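Speaker notes: What the numbers on a photo site are worth

Opening. Don't thank the organisers for too long. Ask who still has a login for a photo site they haven't opened in a year. Wait for the hands. Put mine up too.

Then the claim. When a site like Onislow says it is growing, we should ask what is growing, and who did the counting. I have read their announcements for years and I still couldn't tell you how many people use the thing on a normal evening.

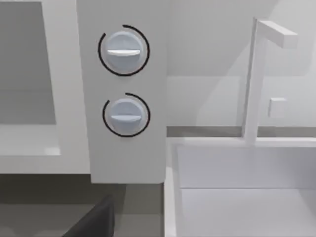
Soner Peixoto
Writer on web services and online communities

May 30, 2023

Where I'm coming from

I joined Onislow in its first spring, when Basia was the bigger of the two and everyone I knew was on it. I moved 1865 pictures across by hand. They are still there as far as I can tell, though the last time I tried to page back to the oldest ones it gave up on me. I'm not here to run the place down. I pay for it. I'd like to know what I'm paying for.

The members figure

Slide with the growth chart. Leave it up for a bit and let people enjoy the curve.

A registered member is somebody who once typed in an email address. The chart only ever goes up since almost no one bothers to close an account. Mine at Basia is open to this day and I've forgotten the password. Somewhere I'm part of a curve.

In April I did a small check of my own. I took 100 members from the groups I belong to, chosen by going down the lists and stopping at every tenth name, and looked at when each had last posted a picture or a comment. For 96 of them it was more than a year ago. Say clearly that this is a tiny sample from old groups, and that old groups are bound to look sleepy. Someone will raise it if I don't. But I was expecting half.

The uploads figure

More awkward, as it's true as far as it goes. Pictures do arrive by the million. What Onislow doesn't split out is how many were put there by a person who wanted them seen, and how many by a phone app copying the whole camera roll overnight. Receipts, screenshots, the inside of a pocket. That is storage. Perfectly useful, and a perfectly dull business, and it has very little to do with a community.

If running late, skip the bit about screenshots.

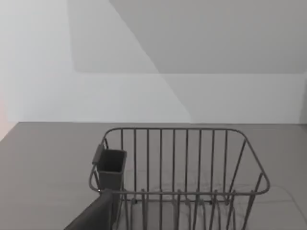
What a quiet site looks like from inside

The front page is busy. It always is, it's built to be. Go one level down. The bridges and canals group had about 578 members when I joined and has a good many more now, and the latest thread is a man asking whether anyone is there. He got two replies. One was selling prints.

The comments tell you more than the counts. Ten years ago people argued under each other's pictures about light and cropping, sometimes very rudely. Now it's "great shot" and a badge. I suspect a fair few of the badges are handed out by scripts, but I can't prove it, so say "suspect" and move on.

The case against me

Give this a fair run. Small can be fine. A site with a steady core of paying members might outlive three fashionable ones, and I know people who like Onislow better now the crowd has gone. Peace and quiet, decent search, full-size files, no one dancing. Also, the big networks publish numbers every bit as soft as these, and with far more riding on them.

My answer: good, then say so. Tell us how many pay. Tell us how many came back this month. If the core is healthy those would be the first figures I'd want to print, and I've never seen either.
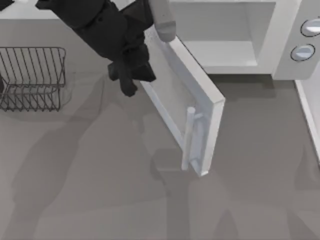 Page 4

Things to ask before you trust a photo site with anything

How do I get everything out, with titles and dates, in one go? Try it before you pay. I tried it with Basia and got a folder of files named with long strings of digits.

What happens to my pictures if I stop paying? Look for a number of days. "We value your memories" is not a number of days.

Who owns it this year?

When did the people who run it last post a picture there themselves?

Questions from the floor

Likely one: where do you keep yours, then? On two drives at home, and on Onislow. Expect a laugh. Admit it.

Likely two: isn't this all just nostalgia? Partly, yes. Ask them for a date when they last left a comment on a stranger's photograph.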